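How to run a tidy-up trial on a two-arm bench

Last revised in May. Applies to the Prillitz benches and to any two-arm cell on a common rail.

The question this procedure answers is narrow: can a given controller clear small household items from a floor area and put them in a bin without help? Vendors tend to answer it with one good clip. A trial needs a fixed layout, a written definition of done and enough attempts to show the failures.

What you need

Two arms with parallel grippers, mounted side by side. A bin. An assortment of soft and rigid items: tissues, a tissue box, a plastic bag, a container with a lid. Fixed background objects that the arms must leave alone. Domnica Manole, who wrote the first version of this page, recommends patterned walls and plenty of clutter at the edges. A controller that works only against plain gray panels has not been tested for a home.

Step 1. Fix the layout

Mark the position of each item on a floor plan. Divide the plan into a work zone and a keep-out zone. Planters, wall baskets and trays of sand or pebbles belong in keep-out. Contact with anything in keep-out ends the attempt. 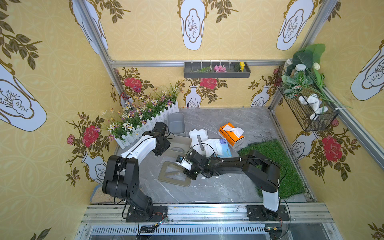
Decide on the start pose for both arms and save it. Grippers should begin open. If the reach envelopes overlap in the middle of the floor, assign priority to one arm in software before the first run. On the Jimonska controller this is a single parameter; on older builds it has to be set in the motion planner.

Step 2. Define done

Write one line per item. "Tissue in bin, no part hanging over the rim" can be scored. "Area looks tidy" can't. Include a time limit. We use 220 seconds per attempt, which is generous – a person clears the same floor well inside it.

Step 3. Order the items by difficulty

Start with rigid items. A box has stable faces and tells the planner where to close. Move to bags and loose tissue only after the rigid set passes. Thin material folds under the fingers, changes outline between detection and grasp, and may cling to the gripper after release. Most attempts that fail do so here.

A tissue that has been gripped still counts as unfinished until it has been released inside the bin. 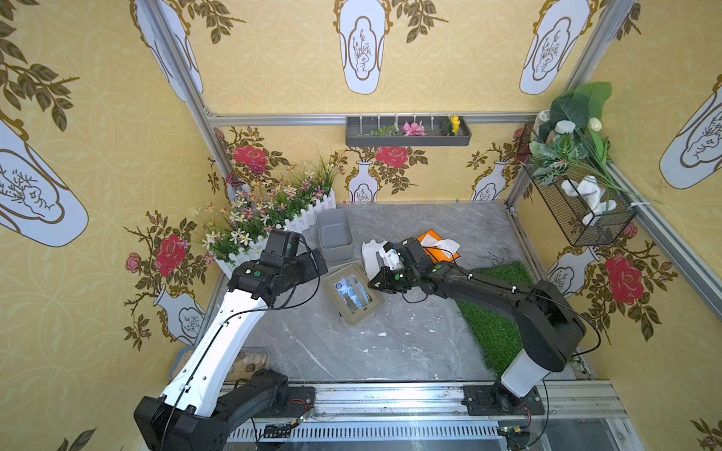 Small fragments need a separate rule. Parallel fingers are a poor tool for flakes and crumbs, and a controller will waste its whole time limit on them if they are in the item list. Score them separately, or leave them out and say so in the report.

Step 4. Run and log

Run in blocks of seven attempts, then check calibration. Log the item, the arm used, the number of grasps tried and the reason for stopping. An operator reset counts as a failure, including resets that take only a second.

Step 5. Read the results

The Drirkotport series logged 823 attempts, of which 554 met the definition of done. That is a success rate of 67 percent. For a chore, it is low: one attempt in three leaves work for a person. Break the figure down by item before comparing controllers, as a high share of rigid items will hide weak handling of soft ones.

Report the layout with the rate. The Stoica template has a field for the floor plan; leave the free-text box for keep-out contacts and any change of gripper pads between blocks.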